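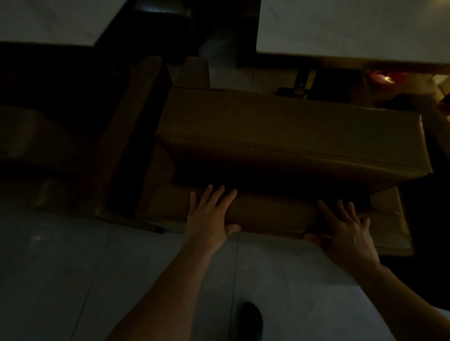 Kelach Bolster and Seat Block Set

Home / Living Room / Sofa Cushions and Pads / Kelach

Color: Tan-brown (also available in Slate and Oatmeal)
Sold as: one bolster and one seat block, or separately
Usually ships in 4 business days

If you have ever loved a sofa but stopped loving the way it sits, you will know why we started making the Kelach. Plenty of good sofas have a frame with years of life left in it and a set of cushions that gave up long ago, and it always seemed a shame to us to send the whole thing to the curb because the soft parts went flat. So we make the soft parts! The Kelach set is a long, rounded bolster and a big rectangular block, both firm, both fully upholstered, and both made to drop into the sort of deep, boxy sofa that so many of us have in the den or the family room.

The bolster runs lengthwise along the front of the seat, and it is the piece people write to us about most. It has a soft roll to it where the backs of your knees go, so you don't get that hard edge pressing into your legs halfway through a movie. The block sits behind it and can rest partly on top, which gives you a bit of a step up toward the back (lovely for anyone who finds a low sofa hard to get out of). Some customers turn the block on its side and use it as a backrest on the floor, and one family in Flumport tells us that theirs has been a puppet theater, a ship and a vaulting horse, and still goes back on the sofa at bedtime.

About the cover

Our Tovar upholstery is a smooth, wipeable fabric with a slight sheen. In a bright room the tan-brown looks a little warmer, something like a well-used saddle, and in the evening with only a lamp on it goes quite a bit deeper. Please order a swatch if you are trying to match an existing sofa. They're free, we send up to four colors at a time, and we would much rather mail you a little square of fabric than have you disappointed with a very large parcel.

The block has a piped seam along its long front edge. We tried it without, back in the early days, and the corner went soft and wandered all over the place after a few months of people flopping down on it. The piping keeps the line crisp. The bolster has no piping across its front, so there is nothing to feel through a thin pair of pants.

Covers zip off from the back. Give yourself some elbow room the first time, especially with the bolster, where it helps to have a second person holding the far end.

What's inside

The filling is a high-density foam core with a thin layer of softer foam wrapped around it. It is on the firm side. If you press it with the flat of your hand you'll feel a little give at the surface and then a good solid resistance under that, and that is how it should feel on day one. It relaxes slightly over the first few weeks of everyday sitting and then stays put for a good long while. If you like a sofa you sink into, the Gomitz feather-top set may suit you better, and we won't be offended in the least.

Getting it settled

Both pieces arrive compressed and wrapped. Take the wrapping off as soon as you can, lay them flat in a warm room and leave them overnight. A few creases in the cover are normal and will drop out with use.

Put the bolster in first, seam side down, and work it snugly into the corner against the arm of the sofa. Then place the block behind it. Press along the front of the bolster with both hands, spread wide, working from one end to the other, until it feels even all the way along. If one end keeps riding up, it is nearly always caught on the arm, so slide it out an inch and try again.

Caring for it

Wipe spills with a damp cloth and a drop of mild dish soap, then go over it again with plain water. Skip anything with bleach in it. The covers can be washed on a cool, gentle cycle and should be hung up to dry, never tumbled. Vacuum along the piping now and then with the brush attachment, as that little groove does love a cracker crumb. Turn the block end for end every month or so and it will wear much more evenly.

Try to keep the set out of strong direct sun. All colored upholstery will fade a bit in time.

Sizes and weights

We cut to order in 1-inch steps. Measure the inside width of your sofa from arm to arm, at the seat and not at the top (arms often lean outward a little), and send us that number. We take off the small allowance for fitting ourselves, so please don't take it off too. The finished set weighs roughly 20 pounds in the standard length.

Price and delivery

The complete set in the standard length is $200. Delivery is included in the lower 48 states. For Alaska and Hawaii, drop us a line first and we'll work out the best rate we can.

Returns are accepted within 30 days on standard lengths, covers on and in clean condition. Custom lengths can't be returned, but if we have cut something wrong we will make it again at our cost.

Note on color stock: Oatmeal is sold out and will be back in March. Page updated 15 Dec 2023.

Goes well with

Kelach arm pads, pair
Kelach replacement cover, block only
Tovar swatch card
Gomitz feather-top seat set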